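Notebook – arm rail and folding rig
16/10/2019

Present: me, Kamran Azimi (afternoon), Maarten Verbruggen by phone for the driver question.

Carried over from last time: left carriage binding near the wall end, gripper cable too short, no decision on the limit switches.

Carriage first. Took the left carriage off the rail and ran it by hand on the bench. It rolls freely. Back on the rail it binds over the last stretch, same place as before, so the carriage is fine and the rail is not straight. Laid the long straightedge along the top face and found a bow toward the wall, small but visible against a light. The mounting holes at that end had been drilled slightly off and the screws were pulling the extrusion over. Slotted two of the holes with a round file, put the rail back with the screws loose, clamped it to the straightedge and tightened from the middle outward. Binding is gone by hand. Under power it moves the full length at 300 mm/s with no change in motor sound. Did not try faster.

Kamran wants to shim the rail as well. I would leave it until it gives trouble.

Belt. Retensioned after the rail was refitted. The idler bracket on the right side flexes when the carriage reverses. It is printed, and the layers run the wrong way for the load. Redrew it with a rib on the back and turned it on its side for printing. Rianne Peeters has the printer until tomorrow evening, file is in the shared folder under Gramisham/brackets. Please print with the rib facing up and no supports inside the bearing seat – last time they had to be drilled out and the seat ended up oval.

Gripper cable. The old one was 500 mm and pulled tight at full extension of the wrist. Made a new one from the silicone wire in the blue drawer, with a service loop at the elbow held by a strip of hook-and-loop. Checked continuity on every conductor and wiggled the connectors while watching the meter. One crimp on the encoder side was bad, redone. No dropouts after that, over 27 open and close cycles.

Driver board. The Deák board resets if both gripper motors start together. Measured the supply at the board terminals: it sags on start and comes back. Maarten suggested a larger capacitor across the input and a short delay between the two motors. Added the delay in firmware, since that costs nothing, and the resets stopped. The capacitor is still worth doing. If the arm and gripper start in the same command, the delay does not help, and I have not tested that case.

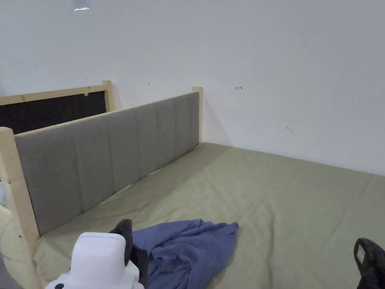
Cloth work is the part I have the least confidence in. The controller closes to a fixed width, which was fine for blocks and is poor for fabric. With a single layer, the fingers close on almost nothing and the current reading barely moves. With a bunched garment the current rises early and the controller takes it for a hard stop. Two things to try:

Close to current instead of width, with a low limit and a timeout.
Softer pads. The present ones are too slick. Fenna Schouten has offcuts of a ribbed rubber sheet she is willing to part with.

I would do the pads first. Changing both together tells us nothing about either.

There is also the approach height. If the fingers come down too low on a soft surface they press into it and pick up the bottom layer with the top one. If they stay too high they miss. The height is set from a table of fixed values measured on the bench top, and the bench top does not give. A mattress does. Rianne Mulder's suggestion is to lower until the current on the vertical axis changes and then back off a little. Reasonable, but the vertical axis has enough friction to hide a light touch. Needs a friction measurement at slow speed, both directions, before anyone writes code for it.

Limit switches. Decided on the plain lever type at both ends. The optical ones collect lint. Ordered from Indbridge with the spare crimp housings. Until they arrive the software stops are the only protection, so keep a hand near the power switch when homing.

Log format: I changed the gripper current column from raw counts to milliamps. Old files are still in counts. The Rumon plotting script reads the header and handles either, the spreadsheet does not.

Open items
Idler bracket – print and fit (Rianne P.)
Capacitor on driver input (me)
Arm and gripper start together, check for resets (Kamran)
Rubber pads, cut and glue one pair only (Fenna)
Vertical axis friction, slow speed, up and down (me, after the capacitor)
Small round file is worn out, buy another

Left the rail powered down with the carriage parked in the middle. The belt clamp screws have threadlocker on them, leave overnight before running.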